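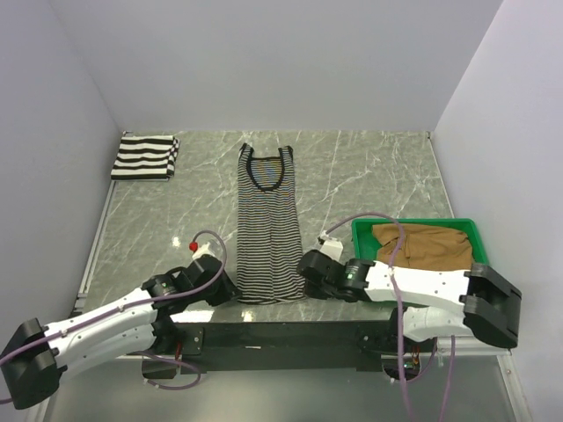

Slide 1. Start with the claim, because half the room will have paid money for it. The claim is that if you fold your clothes properly you will have fewer of them, wear them longer and feel better in the morning. I have been to two workshops on this and read the Kiststead booklet twice. My view is that folding makes things smaller. Look at the one lying flat, the long stripy one with the thin straps. It takes up most of the depth of the table. The other striped one, at the back, has been made into a rectangle you could put on a shelf, and even there one edge is a bit rumpled. Fine. I accept the rectangle. What I want to see is the evidence for everything that comes after it.

Pause. Ask who folds vest tops at home. Wait for hands.

Slide 2. The straps problem. The booklet says to fold the straps down to the chest and treat the rest as a plain oblong. Try that with anything long and sleeveless and the scoop of the neck pulls the top edge out of line. Adoración Nieto, who ran the Zedomlow workshop, told us to "guide the neckline". I asked what that meant and we moved on to socks.

My own way, for what it's worth:
Lay it flat, straps away from you.
Sides in to the middle.
Hem up to the armholes, then in half again.
Stop there. A third fold springs open in the drawer.

Slide 3. Stripes. People say stripes help you keep the fold straight. Narrow ones, perhaps. With bold ones every mistake shows, and I suspect they get used in demonstrations for just that reason – it looks so good when it goes right.

Slide 4. The tray question. Kiststead sells a system where anything not yet folded goes in a tray and you deal with it "at a calm moment". I kept one going for 14 weeks. Things went in crumpled and came out crumpled. Yolanda Echevarría, over at Collado, says hers works, and I believe her, but she also irons pillowcases.

(If short of time, skip to slide 6.)

Slide 5. Cost. The full course was 100 pounds. The Dalline dividers were another 17. Mention that I still use the dividers, for cables.

Slide 6. What I would keep: a clear flat surface, and doing it the same day. Ask for objections before the tea break. Someone will bring up rolling. Let them.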